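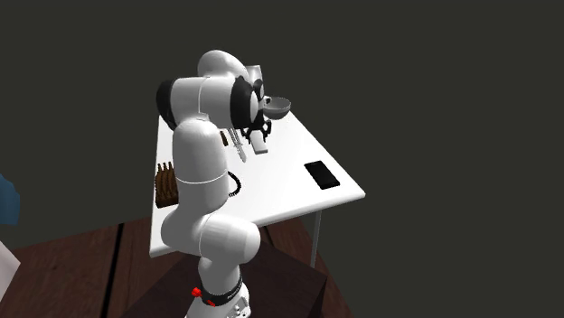
3 min read

Quick one before I lose the thread, been in the sim since breakfast and my notes are a mess.

So the gripper question. Two candidates for the kitchen bench, both as models only for now, no hardware ordered. The Schnyder two-finger, and the Skedard, also two fingers but with longer pads and a fatter housing. Same arm, same table, same junk on the table. I kept the layout fixed for every run: knife block on the left, gray bowl at the back tilted over, the clear cup behind it, phone flat on the right, utensils in the middle. Only the gripper changes. And the controller, later, more on that.

Schnyder's the one loaded in the render up top. Black, compact, pointy. First impression was that it's too small. Second impression, after a morning of it, is that small is the whole reason to like it. It gets down between the utensils and the bowl without brushing either. The Skedard clipped the bowl rim on almost every approach from that side and I had to add a waypoint, which felt like cheating.

Flat stuff is where it gets ugly. The flat white piece in the middle is basically a worst case, nothing to pinch unless you come in along the long side. Schnyder with default friction: slides. Bumped friction up: picks, but then I dont believe it. Simulated friction is a number I typed in. Skedard did better here, longer pads, more contact, and I believe that a bit more.

The phone. Neither. Don't want to talk about the phone. (You'd want suction. I know. Venkatesh Fernandes has told me twice.)

Numbers, such as they are. 2,000 grasp attempts per gripper, random start pose, same seed list for both. Schnyder dropped or missed 367. Skedard was roughly 30 worse, most of it bowl collisions and not actual grasp failures, so if your bench has no bowl on it, you might pick the other way. Didn't split it out by object yet. Should have. The log format I picked in June doesn't store the object name in the same row, great job past me.

Controller. Started on the stock position controller and everything looked fine in video and terrible in the force plot. Fingers hit the tabletop, the arm keeps pushing, the spike goes off the chart. On a real table that's a broken fingertip. Switched to the Rurkholm impedance one, stiffness way down in z, and the spikes mostly went away. Cost is it's slower to settle, you wait on it over every grasp. I can live with that. Spent two hours thinking it was unstable and it was my timestep. Halved the timestep, fine.

Also the cable. There's a coiled black cable on the tabletop and the planner has no idea what to do about it, it treats the mesh as one solid lump. Which is ok if you never want to pick it up. I do want to pick it up. That's a seperate post.

Camera: only tried the one wrist view so far, and the gripper housing eats a good chunk of it. Skedard worse, obviously, fatter. Tilting the mount 20 degrees helped with both. Will try a fixed view off to the side next, where the upper link is going to get in the way of the knife block, but at least I'd see the fingers close.

Where I am right now: Schnyder, Rurkholm controller, low z stiffness, wrist cam tilted. Not final. If the Nadudwood people get their longer fingertips out as a mesh I'll rerun the lot, overnight probably, my laptop fan can't take it during calls.

Todo: fix the log. Split by object. Knife handles, havent touched those, they're packed in a tight row and I'm a little scared of them. Try the cup with the bowl moved out of the way.

Scene files if anybody wants them, email me, they're not cleaned up.

Filed under: Robots, Bench Notes, Grippers

Contact | © All posts mine unless noted | Back to top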